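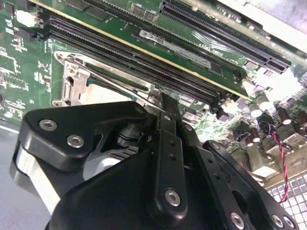
绿色主板，内存条和插槽。

首页　日记　旧文　留言　关于

2023年6月17日　文／阿槐

早上醒得早，窗外还在滴水，后来才听出是楼上空调的水管。天是阴的，不闷。躺了一会儿，想起昨晚泡在盆里的青梅还没捞，就起来了。

梅子是前天在Utden的早市买的，摊主说是山背面那片，下来得晚。五斤，个头不匀，有几颗已经泛黄。黄的我另外挑出来，打算煮酱，青的泡酒。泡了一夜，水有点发浑，盆底沉了一层细绒毛。换了两遍水，捞到竹筛上晾。蒂要用牙签一颗一颗挑，这个活没什么办法快，挑到后面手指头发涩，指甲缝里黑黑的，肥皂也洗不掉。

去年做的那坛，我嫌麻烦没有晾透，带着水就下了坛，不到一个月酒面上起了一层白膜，整坛倒掉。今年学乖了，先晾，再拿厨房纸擦一遍，坛子昨天就用开水烫过，倒扣在阳台上。

早饭是昨天的剩粥，加了一个咸鸭蛋。鸭蛋偏咸，蛋黄倒是出油。吃完才想起来药没吃，又倒了一杯水。

十点出门，坐223路去Wurkby买冰糖和酒。其实楼下超市也有，但冰糖是小袋的，白砂糖做的那种单晶，化得太快。Wurkby那家粮油店有黄的多晶冰糖，大块，要自己敲。车上人不多，靠窗的位子太阳晒得到，我坐到后面去了。河边那段路还在挖，围挡从桥头一直拉到药店门口，车绕了一圈，多走了不少时间。围挡上面爬了一些牵牛花，不知道是谁种的还是自己长的。

粮油店换了招牌，里面没变，还是那股芝麻和麻袋的味道。冰糖比去年贵。酒本来想买二十来度的，店里说那个度数泡梅子容易坏，劝我拿高一点的，我想了想去年那坛，就听了。又顺手拿了一包绿豆、一包木耳、一瓶醋。隔壁五金店里有我一直想换的晾衣架，不锈钢的，能折，也买了。加上给阳台配的一块遮阳网，一共花了436块，比出门前想的多。遮阳网卷起来很长，上车的时候横也不是竖也不是，最后夹在两条腿中间。

中午在车站旁边吃了一碗凉面，店名叫Brasto，以前是卖咖啡的，现在咖啡和面都卖。面还行，黄瓜丝切得粗，麻酱调得太稠，拌不开。要了一碗面汤，稀释了一下，好多了。墙上的菜单还是手写的，价钱那一栏改过好几次，底下的旧数字透出来。

回家一点多，梅子表面已经干了，蒂窝里还有一点潮，就把筛子挪到风口再晾一会儿。趁这个空把冰糖敲了。包在旧毛巾里用擀面杖敲，第一下太轻，第二下太重，毛巾破了个洞，糖渣蹦到灶台底下。拿湿抹布擦了两遍，怕招蚂蚁。上个礼拜厨房窗台刚闹过一次，是从花盆底下上来的，撒了药粉才没有了。

下坛的时候一层梅子一层糖，最上面多铺一些糖，酒慢慢倒进去，没过梅子一指。坛口垫了保鲜膜再扣盖子，外面写了日期贴上。放在北面小屋的柜子底下，那里最凉。要等到入冬才能喝，过了年更好。中间隔几天去晃一晃，让糖化开，记在日历上了。 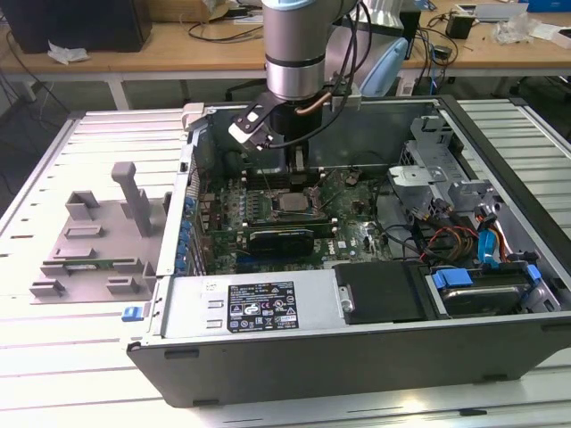
黄梅子那一份，下午四点开始煮。先焯一遍去苦味，水倒掉，再加水小火煮到皮裂开，捞出来去核。核上的肉很难刮干净，我用的是漏勺，拿勺背压着蹭，核留在上面，肉漏下去。蹭到最后胳膊酸，剩下的几颗干脆连核扔回锅里，吃的时候再吐。糖放的是梅子重量的一半多一点，方子上写的更多，我觉得太甜。火要小，手不能停，一停就粘底。中间接了一个电话，是物业通知后天上午停水，说话的工夫锅底就糊了一小块，幸好发现得快，换了口锅接着煮，没有什么焦味。

颜色从黄变成深琥珀，勺子提起来往下滴，滴得慢了就关火。趁热装瓶，倒扣着放。得了两瓶，还剩小半碗，晚饭时抹了馒头。酸得很，酸过以后有一点杏仁的味道，大概是那几颗核的缘故。

天快黑的时候装遮阳网。先在栏杆上比了比，长了一截，没剪，折过来绑了双层。扎带不够，后半边用的是麻绳。阳台上那几盆薄荷这阵子晒得叶边发焦，罗勒也蔫，只有Kiss长得好。Kiss是前年在花市买的一棵小月季，盆上插的牌子就写着这个名字，我一直没查过是不是正经的品种名。春天开过一轮，剪了以后又冒了新枝，今天看见枝头有个小花苞，绿的，还看不出颜色。叶子背面有几个红点，可能是红蜘蛛，拿水管冲了冲，过几天再看。

旧晾衣架拆下来，有一根杆子已经锈穿了，放在门口，明天带下去。新的装上以后比原来高出一点，踮脚才够得着，先这么用着。

晚上看了几页书，是讲运河的那本，还是没看完第三章。里面说从前船工过闸要等水位，有时候一等就是大半天，就在岸上起灶做饭，后来闸口旁边慢慢有了集市。看到这里又想起Utden的早市也挨着河，不知道是不是一个道理，下回去问问卖梅子的。

洗澡的时候发现右手食指有个小口子，应该是挑蒂的时候戳的，碰水有点疼，贴了创可贴。

明天要做的：绿豆泡上；床单换掉；后天停水，明晚存两桶水；冰糖还剩半袋，找个罐子装起来。醋忘了放进柜子，还在门口的袋子里，写完去拿。

相关日记
梅子酒，倒掉的那一坛
Utden早市，春笋和荠菜
给月季换盆
厨房窗台上的蚂蚁
绿豆汤怎么煮才不发红

上一篇　下一篇　返回列表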